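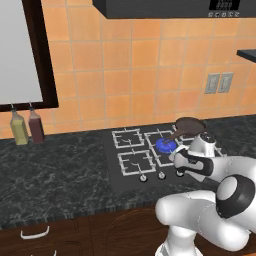

Robot arm at the back right burner, simulated kitchen.

Kitchen arm tips - when it drops the pan

Ours let go twice in one morning on the Tuder sim, both times over the hob. What helped:

Stop button first, then look. Dont reach under the gripper.

Slow the last bit of the move. We had it at 160, far too quick near the grates.

Check grip before the lift, wait 2 seconds, check again.

Anything already on the burner - tell the planner, or it will clip it.

Keep bottles well to the side. Oil espescially.

Log every fault, even small ones. Setsuko Nagano found ours at line 1550, a stale pan position.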